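Drying clothes indoors in a damp apartment - any tips?

tirnura_knits
Posted 17 August 2020
Hello all! We moved to Isbridge in July and the new place has no dryer, so everything gets hung up inside now.
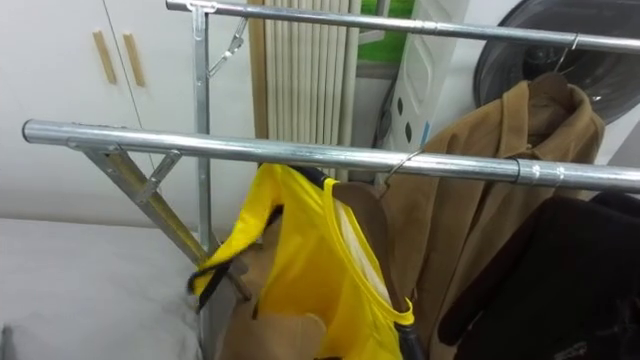

I don't mind it one bit for shirts, but towels are taking two days and they come out smelling like a pond. Do I really need a dehumidifier? The Arango one is 189 and that's a lot for us right now.

pegbasket
Welcome! I'd try a second spin first, before spending a cent. Mine goes up to 2000 and the towels come out so much lighter. Then leave a window open a crack, even in the rain.

MossyLane
Sorry pegbasket, I have to disagree about the window - in wet weather you're only letting more damp in. We bought a used dehumidifier for 20 and I'd never go back.

pegbasket
Well, it has worked in my house for years, but I do get a good breeze off the hill, so maybe I'm lucky :)

tirnura_knits
Thank you both, you're so kind! I'll try the extra spin tonight and keep an eye out for a used one. Does anybody know if the Cliline ones are noisy? It would have to run while we sleep.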